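Speaker notes: Teaching by hand, teaching from a distance
By Jericho Lumbao, June
Last updated 16:20 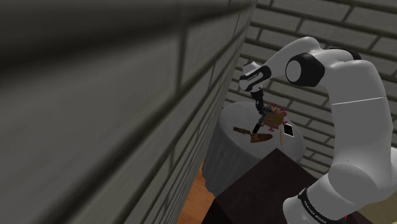
Start with the question Erlinda Aquino asked at the Stendport rehearsal: why not just write the motion down? Answer it straight. For picking up a trowel you'd write a page of numbers, and they'd be wrong as soon as somebody moved the table.

Two ways to show the task. By hand, you hold the arm and push it through the motion. You feel the weight, but your body is in the way of the cameras. By remote, you sit elsewhere and steer. Slower to learn - most people at Polano needed a full morning.

Pause here. Ask who has tried either.

Next, simulation. Steering a simulated arm feels the same to the operator except for touch. No contact force comes back through the controller, so people press too hard. Say this slowly, it got lost last time.

Numbers for Skomudis: 1,758 demonstrations recorded, 816 kept. We dropped any with a long hesitation before the grasp. Expect a question on that. Erlinda thinks we threw out too many and she may be right.

Skip the Simanjuntak section if we start late.

2 comments
2 shares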